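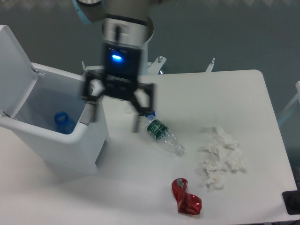
Unit 4 handout: Clearing and sorting the work table

Instructor: Eimear Noonan
Lab help: Jade Inskip
Bring this handout to the Tindall room. You will write on the back.

## Where we are in the course

Last unit covered sweeping and floor care. This unit is about what happens on top of the table before any cloth touches it. Most of the marks lost on the April practical were lost here. People wiped around things, or they cleared the table into one bin and then had to reach back in.

Read pages 3 to 9 of the Prarnley workbook first. Skip the section on glass. We cover glass in Unit 6, with gloves.

## Terms

**Clearing** - taking everything off the surface that does not live there.

**Sorting** - deciding where each thing goes. Sorting is done while the item is in your hand, on the way off the table.

**Holding spot** - a tray or a side shelf for items you can't decide on. One per table. If the holding spot is full, stop and deal with it before you go on.

**Contamination** - food, liquid or the wrong material mixed in with recycling. A half-full bottle counts.

## Setting up the bin

1. Put the bin beside the table, close enough that you can reach it without taking a step. Leave room for your feet.
2. Open the lid all the way before you start. A lid that is only partly raised can drop on your wrist, and you end up holding it with one hand.
3. Check what is already inside. If the bin is for bottles and you find paper towels in it, fix that now.
4. Check the liner, if the bin uses one. The Drolten liners we stock fit the square bins. They are too short for the tall round ones in the hallway.

The lid is also something you clean. Wipe the inside face and the area by the hinges at the end of each session. Jade will show you how to get a folded cloth in there.

## Plastic bottles

Students ask about these more than anything else, so the steps are written out in full.

- Pick the bottle up by the body or just under the cap. Don't drag it across the table.
- Tilt it and look. If there is liquid left, carry it to the sink and empty it.
- Put the cap back on. Our hauler takes bottles with caps on. At home, check your own local rules.
- Lower the bottle into the bin. Don't throw it. Bottles that are thrown hit the rim and roll under the table.
- Full-size bottles may be crushed if the bin is getting full. Crush first, then cap.

Bottles with someone's name on them go to the holding spot, even if they look empty. Reusable bottles also go there.

## Order of work

Start at the end of the table farthest from the bin and work toward it. This keeps you from carrying things over a part you have already cleared. Larger items come off first, then small ones, then crumbs and scraps.

When the top is clear, close the lid and spray. We use Plakik surface cleaner, diluted. Mix 3 ml of concentrate into 300 ml of water, in the marked spray bottle only. Leave it on for 60 seconds and then wipe in straight, overlapping passes. White tabletops show streaks, so look across the surface from a low angle when you finish - you will see what you missed.

## Practice task

Work in pairs. One person clears and sorts, and the other keeps the sheet. Then switch.

On the sheet, record:

- where the bin was placed
- whether the lid was fully open at the start
- any item that went to the holding spot, and why
- any item that had to be taken back out of the bin

There is no prize for speed. Eimear will stop you if you rush, and you will set the table up again from the beginning.

## Notes from last term

Several pairs forgot to empty bottles. One pair put the bin behind them and had to turn around for every item. A few people sprayed with the bin still open, and the cleaner drifted into it.

Spare sheets are in the drawer under the sink. Hand in completed ones to room 154 before the next class, with both names at the top.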